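Bowl (vessel)

A bowl is an open-topped vessel, usually round in plan, with a width greater than its depth and a wall that rises in a continuous curve or slope from the base to the rim. Bowls are used for the preparation, serving and storage of food, and have secondary uses in washing, ritual, measurement and the sorting of small goods. The form is among the oldest made in fired clay and occurs in almost every region where pottery has been produced.

Terminology

The parts of a bowl are named from the bottom upwards. The foot, or foot ring, is the raised circle on which the vessel stands; a bowl without one is described as flat-based or, where the underside is curved, round-based. Above the foot is the wall, which may be divided into a lower wall and an upper wall where the angle changes. A sharp change of angle is called a carination. The wall ends at the rim, and the outermost edge of the rim is the lip. The lowest part of the interior is the well.

The distinction between a bowl, a dish and a cup is a matter of proportion and differs between authors. In the scheme drawn up by Irena Laskowska for the Limden pottery survey, a vessel is classed as a bowl when its height lies between one third of its rim diameter and the full diameter. Shallower vessels are dishes and deeper ones are jars or beakers. Handles are ignored. Phúc Mạc has objected that the scheme separates vessels which were made and sold as a single set, and prefers a classification by volume.

Form

Hemispherical bowls have a wall of near-constant curvature. They are strong for their weight and easy to empty, but they rock on a level surface unless a foot is added. Conical bowls have a straight, sloping wall and a small base, and stack closely. Straight-sided bowls have a near-vertical wall and hold more for a given diameter, although residue collects at the angle between wall and base.

Rims are plain, thickened, rolled, everted or inverted. An everted rim turns outwards and gives a grip for lifting. An inverted rim turns inwards and reduces spillage when the contents are stirred. Lobed and scalloped rims are mainly decorative. They are common in pressed glass and moulded plastic, where the shape is given by the mould and adds nothing to the working time.

Materials and manufacture

Clay bowls are thrown on a wheel, built from coils, pressed over a former or cast in liquid slip. Thrown bowls show fine spiral ridges on the interior unless these have been smoothed away. Wooden bowls are turned on a lathe, often while the timber is still green, and are then left to dry; the rim becomes slightly oval as the wood shrinks more across the grain than along it. Metal bowls are raised by hammering, spun over a former, or stamped from sheet.

Plastic bowls are mostly injection moulded. The wall is given a small outward taper, known as draft, so that the finished piece can be released from the mould. Colour is usually added to the granules before melting and therefore runs through the whole thickness of the wall.

Regional study

The Saragih kiln site has yielded 13 complete bowls, all of the conical type with a plain rim. Toàn Hồ places them in two groups according to the height of the foot. The taller group is matched by sherds from Nistineck, and Nhi Trịnh has argued that both sites drew on the same bed of clay. The question remains open, as no samples from the bed itself have been tested.

Use with food

Wide, shallow bowls are preferred for soft fruit, as the lower layers are crushed when the contents are deep. Unglazed earthenware absorbs juice and is unsuitable for this purpose without a lining.

See also: Basin; Dish; Foot ring; Slip casting

A strawberry in a round bowl, seen from overhead. 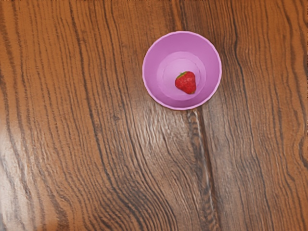 Vol. 2, p. 1000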